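Stonley Allotment and Gardens Association
Minutes of the general meeting held 8/12/18 in the Kalari Room

Chair: Modupe Eze
Apologies were received and recorded.

1. Minutes of the previous meeting
Agreed as a correct record, with one amendment. Under item 4, "north sluice" should read "north standpipe".

2. Matters arising
The leak at the north standpipe was repaired in September. The meter has been read weekly and shows no overnight loss. Item closed.

3. Water supply
The Chair reported on the proposal to replace the galvanised main between the lower gate and the pump house with 245 metres of blue polyethylene pipe. Skoryk has quoted for trenching and connection, but the quote excludes reinstatement of the cinder path. A revised figure has been requested. The trench is to be 750 mm deep throughout, including under the path.

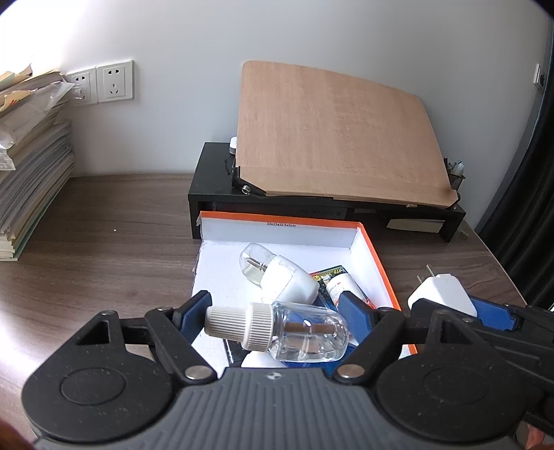 The existing storage tank holds 3,000 litres and is adequate for the lower plots only. A second tank at the Saltirville Road end was discussed. Members on the upper terrace asked that the outlet be fitted with a lever valve, as the present wheel valve seizes in frost. Agreed in principle, subject to the level survey.

4. Rents
Full plot rent to remain at £60. Half plots unchanged. Key deposit to be reviewed at the annual meeting.

5. Bonfires
Two complaints received from Saltirville Road. Existing rule restated: no fires before dusk, and none within 15 metres of the boundary fence. Notice to be renewed at both gates.

6. Any other business
The shredder blades need regrinding. Spending of up to £175 approved.
Plot 31 is to be offered to the waiting list as two halves.

Actions
M. Eze: revised quote from Skoryk; level survey, upper terrace.
Secretary: bonfire notices; letter to waiting list.

Date of next meeting to be circulated.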